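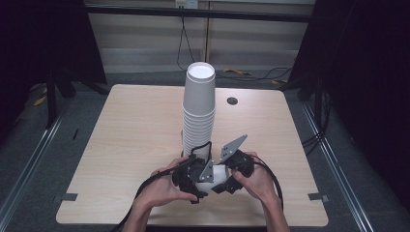 Paper cups move back to the side table

From October 2022 the paper cups for the second floor are kept on the side table again and no longer in the cupboard over the sink. Several people asked for this after the June change, mostly because the cupboard is hard to reach and the sleeves kept falling out when the door was opened.

The cups are the plain white ones. We looked at a printed cup from Stallidico and a double-walled one from Bunting, and both were fine, but the plain cup stacks closer and takes up less of the shelf in the supply room. Sovik delivers them in cartons. The last order was 505 cups, and the spare sleeves are in room 101, on the left as you go in.

A few points on keeping the stack in order:

Take cups from the top. Pulling one out of the middle bends the rims, and a cup with a bent rim leaks at the lip when you drink from it.

When you open a new sleeve, stand the cups on the table and slide the plastic off upward. Put the new cups under the old ones so the older cups get used first. If the stack starts to lean, split it in 2 and stand them next to each other.

Keep the stack away from the round cable hole in the tabletop. The surface is level everywhere else. Please don't set used cups down beside the clean ones – they go in the bin by the door, without liquid in them.

The cups are meant for water and for coffee that has cooled a little. For anything very hot, use a mug from the Skundedine shelf in the kitchen. There are plenty of mugs now that the dishwasher has been repaired.

Thibault Guérin looks after the supply orders until the end of the year. If you open the last sleeve in the supply room, send him a note or call extension 242. He orders on the first of the month, so a note before then saves a second delivery charge.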